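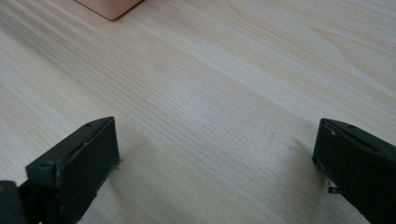

Bristeck 212 Matt Table Oil

Indoor oil for bare or previously oiled wood. Clear, low sheen, 2.5 litre tin.

Price: £64.00 including VAT
Sample tin, 50 ml: £4.20
Stock: 2.5 litre in stock, sample tin in stock
Delivery: two to four working days, mainland UK only

Bristeck 212 is a blend of plant oils and hard wax for tables, worktops, shelves and benches used indoors. It soaks into the wood and leaves a thin layer of wax at the surface. It does not build up a film like varnish, so a worn patch can be sanded and oiled again without stripping the whole top.

On pale woods such as pine, ash, birch and maple the oil warms the colour slightly. On oak the change is stronger. If you want to keep a pale wood as near as possible to its bare colour, order Bristeck 212 White, which has a small amount of pigment in it. The two can be mixed in the same tin and have the same drying time.

Preparing the surface

Remove old varnish, paint or polish completely. Sand with the grain, starting at 120 grit and finishing at 180. Going finer than 180 closes the surface and the oil will not soak in evenly. Vacuum the dust and wipe with a dry cloth. Do not use white spirit on beech.

End grain takes more oil than the face of the board. Sand it one grade finer, at 240, if you want the edges to match the top.
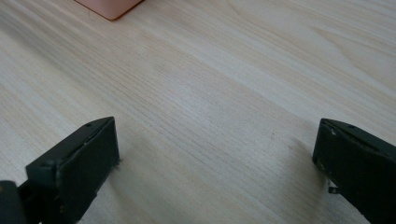 Applying

Stir the tin for two minutes. The matting agent settles at the bottom, and an unstirred tin will give a shiny first coat and a cloudy last one.

Put on a thin coat with a brush, a short-pile roller or a lint-free cloth. Work along the grain, one board at a time. Leave it for 15 minutes, then wipe off everything that has not soaked in. Wet patches left behind will stay tacky for days.

Leave overnight with a window open. Rub down lightly with a grey pad and apply a second coat in the same way. Two coats are enough for shelves. Dining tables and worktops should have three.

The table can be used with care after 24 hours. Do not put rugs, cloths or hot dishes on it for a week.

Warning: cloths soaked in oil can catch fire by themselves. Lay them flat outdoors to dry, or put them in a bucket of water before throwing them away. 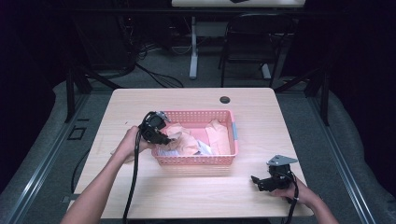
Drerden Wood Finishes, product pages
Last checked 25 September 2024

Looking after an oiled top

Wipe with a damp cloth and dry it straight away. A drop of washing-up liquid is fine. Avoid scouring cream, bleach and microfibre pads. Water rings can usually be removed with a grey pad and a little fresh oil.

A kitchen table in daily use needs a fresh coat once a year. Shelves can go much longer.

Technical details

Sheen: matt
Coverage: up to 50 square metres per 2.5 litre tin, one coat, on smooth wood
Working temperature: 12 to 25 degrees
Recoat: 12 hours
Cleaning tools: white spirit
Shelf life: three years unopened, one year after opening
Order code: 212-25 (tin), 212-S (sample)

Also in this range

Bristeck 212 White, 2.5 litre
Bristeck Grey Pads, pack of ten
Cundemano Short-Pile Roller, 100 mm, with tray

Opened tins cannot be returned. Unopened tins may be sent back within 30 days with the order number written on the outside of the box.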